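Does a Fan Really Cool a Room?

Ask almost anyone what a fan does and they will tell you it makes the room cooler. Grown-ups say it. Ads say it. One box in our store cupboard says "Cools any room in minutes!" in big letters. Should you believe it? Let's check before we do.

What a fan is made of

A pedestal fan has four main parts: a heavy base, a pole, a motor and a set of blades. The round cage at the front is called the grille. It lets air through and keeps fingers out. The motor sits in a case behind the blades, and it turns electricity into spinning.

Nothing in that list makes cold. A refrigerator has parts that carry heat from the inside to the outside. A fan has none of those parts. So where would the cold come from?

So why does it feel cool?

Your skin is warm, and it heats up the thin layer of air right next to it. When the air is still, that warm layer hangs around you like a blanket. A fan blows it away and brings in fresh air from the rest of the room.

Your skin also lets out sweat, even when you don't notice. When sweat dries, it takes some heat away with it. Moving air helps it dry faster. You feel cooler, and that feeling is real. But it is happening to you. Is it happening to the room?

Think about the things in a room that don't sweat. A screen on the wall doesn't. A cabinet doesn't. A bottle of soda doesn't either. If the soda is already as warm as the air, a fan can blow on it all afternoon and it will stay as warm as the air.

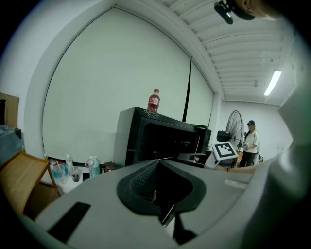 Test it yourself

You need a fan, 2 room thermometers and a grown-up to plug the fan in. Close the door and the windows.

Put one thermometer on a table in front of the fan. Put the other in a far corner, out of the breeze. Wait until both have stopped changing and write down what they say. If they don't agree at the start, write that down too. Cheap thermometers often disagree, and you need to know by how much.

Now turn on the fan and leave the room. Come back after 11 minutes and read both again.

What did we get? The thermometer in the breeze showed the same number as before. One reader from Endgate School wrote to say hers went up a tiny bit. She may be right. A fan motor gets warm, and in a closed room that warmth has to go somewhere. Still, one test is only one test. Try it again on Tuesday and see if you get the same answer.

But my room did get cooler!

Maybe it did. Was a window open? If the air outside is cooler, a fan can help pull it in. The outside air does the cooling, and the fan just moves it along.

Did the sun go down while you were waiting? Did three people leave the room? People give off heat too. Any of these could fool you, so look for them before you thank the fan.

When a fan is not enough

On a very hot day, above 96 degrees Fahrenheit or so, the air may be warmer than your skin. Then a fan can blow heat toward you. Drink water, find a cooler place and tell an adult if you feel dizzy or sick.

And turn the fan off when you leave the room. The chairs won't miss it.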